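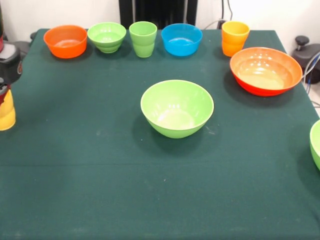
Bowls and cups on a green cloth.

Keeping Your Phone Apps From Telling the Whole World Your Business

By Kristine Gatchalian
September 5, 2024

My kitchen phone has been with me a good long while, and it has collected apps the way my junk drawer collects twist ties. There's a recipe box, a grocery list, a coupon thing, a timer, two different apps for swapping garden produce with the neighbors, and until this June there was also one called Claltier that I had downloaded for a single pie crust and never opened again. Then I got an email saying that Claltier had "experienced an incident," and would I please change my password. Well, of course it was the same password I used for half the house!

So I spent a rainy evening going through everything, with a pot of tea and a pad of paper, and these are the household habits that came out of it. None of it is hard. You can do most of it while the beans simmer.

Start with the apps you don't use. Before you delete one, open it and look for the account settings, and close the account there first. Taking the app off your phone leaves your name and address sitting right where they were, on somebody else's computer. My Galang coupon account still had our old street address in it, and we moved ages ago.

Next, give every account its own password. I know, I know. I used to keep one good one and add a 2 to the end when they made me change it. Now I use a password manager, and I have one long password to remember for that (four plain words that don't belong together, 14 characters at the very least). If you'd sooner write things down, a notebook in a locked drawer is fine. Please don't tape it to the inside of the cabinet door, where every babysitter and plumber can read it.

Give out less to begin with. A recipe app doesn't need your birthday. A grocery list doesn't need your location at all hours, or your contacts. When a sign-up form has a box without the little star next to it, I leave it blank, and so far the soup has come out just the same.

Keep a separate email address for stores, coupons and newsletters. Mine had 554 unread messages last time I looked, and I don't mind a bit, as my real mail is somewhere else.

Turn on the code that comes to your phone when you log in, at least for your email and your bank. Your email comes first, really, as anyone who gets in there can reset everything else.

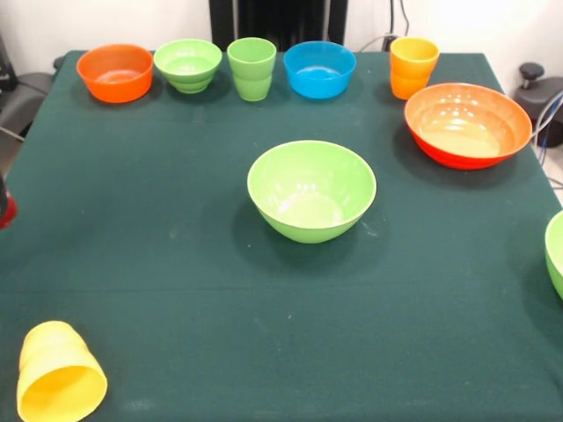
Jacobus Moodley wrote in to say that I'd left out shared family accounts. "We had one Ondholm login for the whole house," he wrote, "and when my daughter's tablet was lost we had to change it on every device we owned. Now we each have our own, and I wish we'd done it sooner."

He's quite right, and I've since split up our Flitari shopping list the same way. It took a little fussing to get everyone invited, but each of us signs in separately now and we can all still add milk.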